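Can any of these things do a chore yet, start to finish?
General discussion, page 2

bmagbanua
Thread title says it all. I run the back kitchen at a lunch place and I keep getting sent clips of robot arms making food. Every one is sped up and every one starts with the bread already laid out. Has anyone here watched one do a boring job at normal speed, with nobody stepping in?

kuipers_fan
Depends what you count. We have a Kuipers floor scrubber at the warehouse and it does its aisles every night. I'd call that a chore.

bmagbanua
A floor is flat and it doesn't move. I mean hands. Open a door, take a thing out, put it on a plate.

Rogelio Belmonte
I went to the Urkora open day in November. The arm loaded a dishwasher rack, 20 tries, and got 6 of them without a person reaching in. The guy giving the talk called that promising. My nephew does better and he's mad at me the whole time.

dagdag_d
6 out of 20 with dishes is way better than it was, though. You're all judging it like a finished product. Give it a few years of practice data and the arm will load your rack.

Rogelio Belmonte
They said a few years when I was still working. I'm retired.

edgardo.m
Shop floor here. We trialed a Jurkevlow cell for putting brackets in trays. Great on the brackets it knew. Then the supplier changed the finish, shinier, same part, and it dropped them or just sat there. Two people ended up babysitting a machine bought to replace one.

dagdag_d
Sounds like a bad setup to me. Did anybody retrain it on the new finish?

edgardo.m
Yes. 493 parts by hand, for one bracket. Who's doing that in a house?

AndriG
Posted March 22, 2021
Somewhere between you two. I think the software people are further along than edgardo says and nowhere near as far as the Vidness ads say. My problem is with the word "cook." Pressing a button on a schedule is a timer. I've had one of those since college.

The test I'd use is a toaster oven with a sandwich in it. Pull the door down without dragging the whole oven across the table. Get hold of two slices of bread on a wire rack without squashing them or leaving the lettuce behind. Bring it out level, then close up — and do it again in my kitchen, where the oven is a different make and sits too close to the wall. A kid can do that after being shown once. Show me a machine that does it ten times running at real speed and I'll shut up.

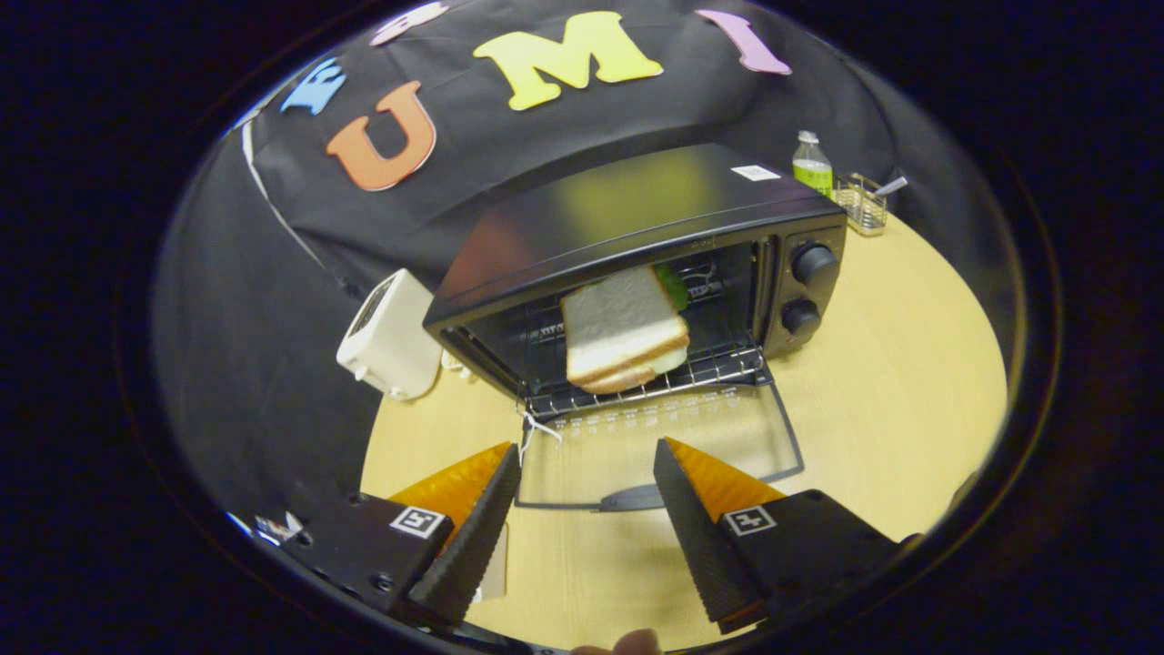

And I'd want the plate part included. Half these clips stop the second the food is clear of the rack, and setting it down in one piece is where I'd bet on a mess. Dagdag, if you find an uncut one, post it and I'll watch the whole thing.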